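Front-loading washing machine

A front-loading washing machine turns laundry in a drum set on its side.
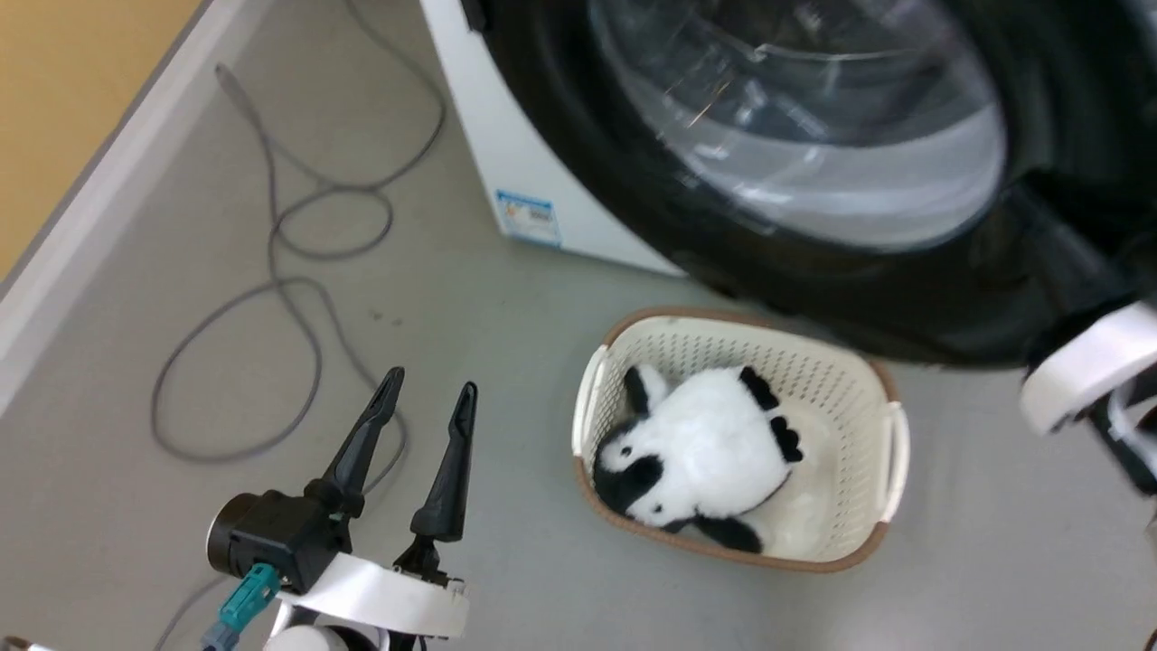
Design
The door closes over the drum opening. Its glass bowl bulges to keep clothes inside the drum.

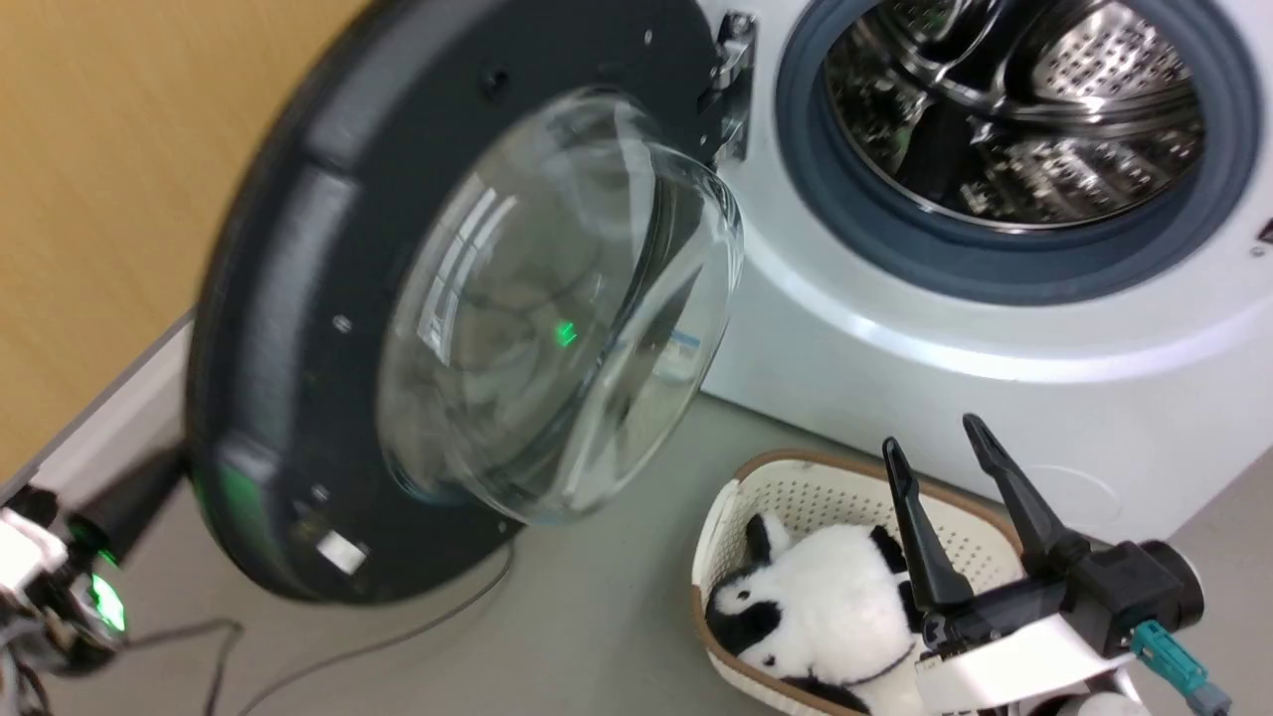 Open door with glass bowl

Use
Most cotton loads are washed at 60 °C or less. The Orik 286, sold in Drudley from May, has 14 programs.

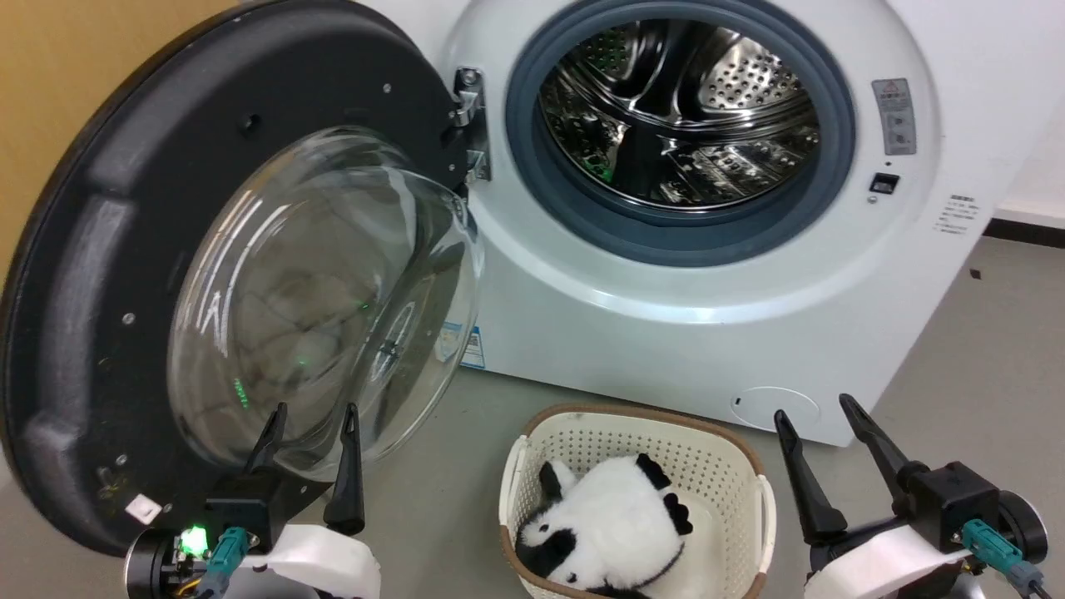 Door, rubber gasket and perforated drum

See also: Clothes dryer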